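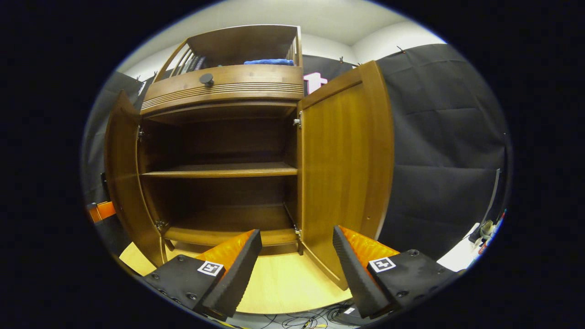 Prepared by Vandana Kushwaha, with notes on the rooms by Jeferson Brito
Last change of this text: May

README for the Pludelcombe furniture set

What is in this folder

Pludelcombe is a collection of short records about storage furniture in ordinary homes: cabinets, chests, sideboards, small wardrobes. Each record follows one piece of furniture while a person opens it, puts something in or takes something out, and closes it again. We wanted the furniture which people really keep, so many pieces are old and a little difficult to use.

The set has 2450 records from 40 pieces of furniture. Of these, 599 belong to the group "two doors", and the cabinet on top of this page is from that group. The other groups are "one door", "drawers only" and "lid".

About the bow-front cabinet

In the tables its name is dristevthorpe_cabinet, after the house where it stands. It is a wooden cabinet, reddish brown, with a curved front. Under the open gallery shelf there is one drawer which goes over the full width, and under the drawer there are two doors with a compartment behind them. One shelf divides the compartment in an upper and a lower part.

Please note how we use the words. "Gallery" means always the open place on the top, behind the rail. "Shelf" without other word means the one inside, behind the doors. In the first version we wrote "top shelf" for both, and this made many mistakes in the labels. If you find "top shelf" somewhere in the old tables, please do not trust it.

The drawer has a round black knob and we label it as "knob", also when the hand pulls on the lower edge of the drawer, where the grooves are.

What the labels say

start_state: doors open, doors closed, or one open. For a cabinet with two doors, left and right are from the person who stands in front of it.
content_inside: empty or not empty. Only the compartment behind the doors is considered. Things on the gallery do not change this label, so a cabinet with a blue cloth on the gallery and nothing on the shelf is "empty".
content_gallery: free text, one to five words. We wrote "folded cloth" for any folded textile, because we could not agree on finer names.
action: open, close, put in, take out, move.
target: the part which the action touches.

Jeferson made the first labels and I checked them. Where we did not agree, the column "second_opinion" is filled and the first label was left as it was.

Known problems

The Ezeani house has two sideboards which look almost the same. In 586 records we are sure which one it is, and in the rest the field furniture_id ends with "_x".

Inside of deep cabinets is dark. The label for the lower part of the compartment was made together with the written list from the household, and for Grorkley this list is missing. Please use these labels with care.

Curved fronts are only two pieces in the set. It is too little for a comparison between curved and flat.

How to use

Read furniture.csv first, then records.csv. The column furniture_id connects them. Do not split the records by random if you want to test on new furniture; split by furniture_id.

Corrections are welcome. Please write the record number and what you think is the right label, one record per line.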